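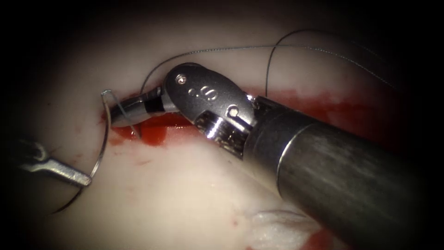

Small claims, smaller victories

13 February 2022

I have now been to court. I mention this because I was brought up to believe that people like us didn't, and because I've been dining out on it ever since.

The matter was a deposit. In June I paid £84 to a firm called Tistance to hold a garden bench, which they held so well that I never saw it. When I asked for the money back I was sent to their terms and conditions, clause 49, under which a deposit is "an expression of commitment". Mine, apparently, to them.

I wrote three letters. The first was polite, the second was polite in a way my mother would have recognised, and the third had "letter before claim" typed across the top in bold. I'd found the wording on a leaflet in Stakow library, wedged between the bus timetable and a flyer for chair yoga. Then I filled in the form online, paid the fee, and waited long enough to forget my password.
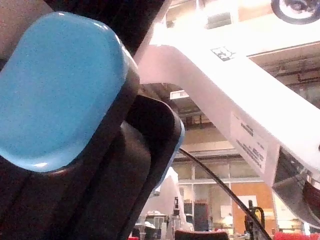

Close-up, pale blue pad on black.

The hearing itself lasted 24 minutes. I had pictured oak panelling and got a meeting room with a box of tissues on the table and a radiator that ticked. The judge was brisk and kind and had read everything, including the email I rather wish I hadn't attached. Tistance sent a young man from Willems, their solicitors, with a very nice folder. He and I had both brought the wrong version of clause 49 - his was newer than my order, mine was missing a page.

I won, mostly. I got the deposit and the court fee, but not the train fare I'd tried to slip in at the bottom, which the judge crossed out without looking up.

If you're thinking of doing the same, number your pages. Bring copies for the other side. Don't write "see above" when the thing is below. And check the company's full name before you start, as I spent the first fortnight pursuing a florist.

The cheque came last week. I still haven't got a bench.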